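Automation in Small Workplaces, Unit 6
Handout after the October visit to Ranjbar
Prepared by Toon Desmet

Please read this handout before you write your visit report. The report is due at the start of the next class. Students who missed the bus can also use it, but they must write the shorter report (see the end).

1. Where we were

Ranjbar has its demonstration rooms in Drasville, on the upper floor of the old Motutley building. Rosângela Dantas received us at 9:30 and gave the introduction. Valdir Dantas led the practical part. We were 18 students, so we went to the demonstration table in two groups, and the other group stayed with Rosimeire Cordeiro for the talk on safety.

The project we saw is called Nuledmont. Its aim is to teach a two-armed robot the small jobs of a canteen counter: taking cups, putting bowls back in place, clearing a table. The people who teach it do not write a program for every movement. They do the job themselves with a pair of hand-held grippers, many times, and the recordings are used later for training.

2. The task at the table
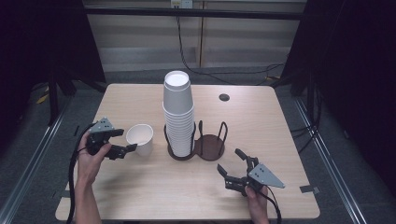 Valdir began with a question which I want you to answer in your report: what is hard about a stack of cups? For a person it is so easy that we do not think of it as a skill. For two grippers there are several problems at the same time. A paper cup is light and becomes deformed if you press too much. Cups in a stack also hold each other, so one pull can bring two cups. Look at the wire holder, with the cups standing in one ring and the other ring free, and at the single cup on the table beside it. Each of these places asks for a different approach of the fingers. A cup alone can be reached from the side, but near the holder the fingers must respect the wire.

Remember the word "demonstration" has two meanings in this unit. We were at a demonstration for visitors. In robot learning, a demonstration is one recorded performance of a task. For the cup task Valdir wants 300 of them before the first training. The whole Nuledmont collection had 1,422 on the morning of our visit, all tasks together.

3. Changing the object
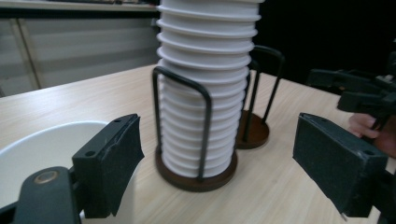

Figure 2. White plastic bowls stacked in the holder, between the two gripper fingers. A second holder stands empty behind.

Compare the bowls with the cups. The rims are close together in both cases, but a bowl is wide and the opening of the gripper has a limit. It is therefore common to take a bowl by its rim, with one finger inside and one outside. Valdir told us that a person changes the grip without noticing it, and this is exactly the knowledge they want to record.

Some of you asked about the pads on the fingers. They are a part that wears, and Rosângela said they are checked after every 100 demonstrations.

4. Two hands

Valquíria Evangelista asked why two grippers are necessary if one cup needs only one hand. It was a good question and the answer was long, so I give only the main points. One hand can steady the stack while the other takes the cup. The hands can also share the table, left side and right side, which makes the paths shorter. 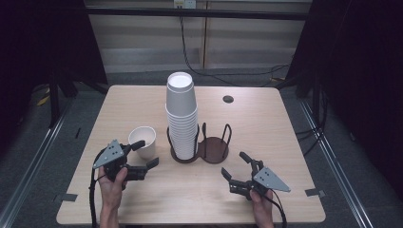 The difficulty is timing. If the second hand arrives early, it must wait in a place where it does not block the first. Beginners often move both hands together, and Valdir asks them to practice slowly before he records anything. He also asks them to start with the jaws open.

5. For your report

Write two pages. Explain the task in your own words and choose one difficulty from section 2 or section 4. Say how you would notice, from the recordings only, that a demonstration is bad and should be removed. Short report: one page, section 2 only.

Send questions to me before noon on the day before class.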